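3.2 Tea and the shared table

The second theme in the interviews was the place of tea in the working day. We had not set out to ask about it. The interview guide covered shift patterns, travel, sleep and diet, and the only question on drinks was a short one about caffeine. All the same, tea came up in 38 of the transcripts, mostly when people were asked to describe an ordinary day from start to finish.

For the people we spoke with, tea marked time. Participants in the Ballen group talked about "first tea" and "last tea" the way others might talk about the start and end of a shift. Several could not say what time they finished work but could say how many cups came before it. One woman who had worked in the same office for most of her life put it this way:

"You come in, you hang up your coat, you fill the kettle. If I sat down at the desk first I'd feel I'd done it backwards."

Who made the tea mattered as well. In the smaller workplaces the job went around the group without any written roster, and people kept a fairly close account of whose turn it was. In the larger ones, people made their own and drank it at their desks. Participants who had moved from a small workplace to a large one often raised this change before they mentioned pay or hours. Lorcan Conneely, who coded this part of the material, first filed these remarks under "workload". After discussion we moved them to "belonging", and the counts in Table 2 follow the second coding.

The objects themselves were spoken of with some care. People described a favourite cup by its colour, its weight or the feel of its handle. Small cups were linked with visitors and with older relatives, and large mugs with work. A plate put out beside the cup was taken as a sign that the person was expected to stay a while. Two participants in the Buvumby group said that a drink served without a plate would be seen as hurried, though neither thought it rude. Figure 5 gives tableware of the general sort discussed in this section.

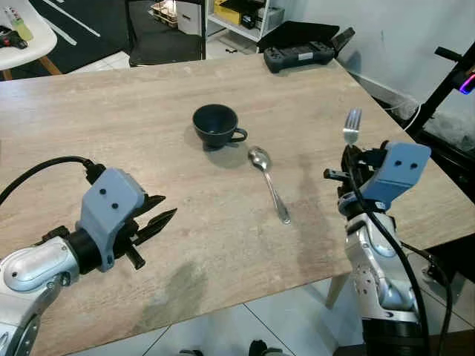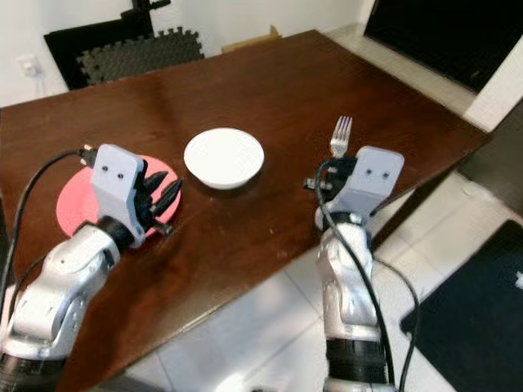 Figure 5. Everyday tableware. First view: small dark teacup and metal spoon. Second view: white bowl and pink plate.

Spoons came up less often, and nearly always in connection with sugar. The move away from sugar in tea was described as recent by the older participants. Some had given it up on medical advice, and a few said they still stirred the cup out of habit. Ultan Daly noticed in the Mokgethi interviews that stirring was also used to fill a pause, and that people asked a hard question would sometimes go back to the cup before they answered. We did not record gestures in any organized way, so we report this only as an impression.

Differences between the three groups were smaller than we expected. The Mokgethi group drank tea later in the day, and the Buvumby group was more likely to take it with food. In all three, the midmorning break was the one people said they would least like to lose. When asked what they would do with a longer break, most said they would sit longer at the same table. Only seven people said they would use the time to leave the building.

There was some disagreement on this last point. Younger participants were more likely to bring a drink from home in a flask, and several said they found the shared break tiring. One described it as "another meeting, only with biscuits". Orla Keane, who ran the interviews with this age group, heard similar remarks after the recorder was switched off. Those remarks are not part of the data, but they made us more careful about treating the shared table as something everyone valued.

The pilot interviews, held in November, had included a question on vending machines. It was dropped from the final guide after five of the pilot participants misunderstood it. We now think this was a mistake. Machines were mentioned without prompting in the main study, usually as a thing brought in when a kitchen was closed, and we have no consistent information on how often this had happened or how long ago.

3.3 Food brought from home

Packed meals were discussed in less detail than tea, and the answers were more closely tied to cost. Most participants carried food from home on at least some days. The reasons they gave were price, special diets and the short length of the midday break, in that order. Leftovers from the evening meal were the most common item in every group, followed by sandwiches.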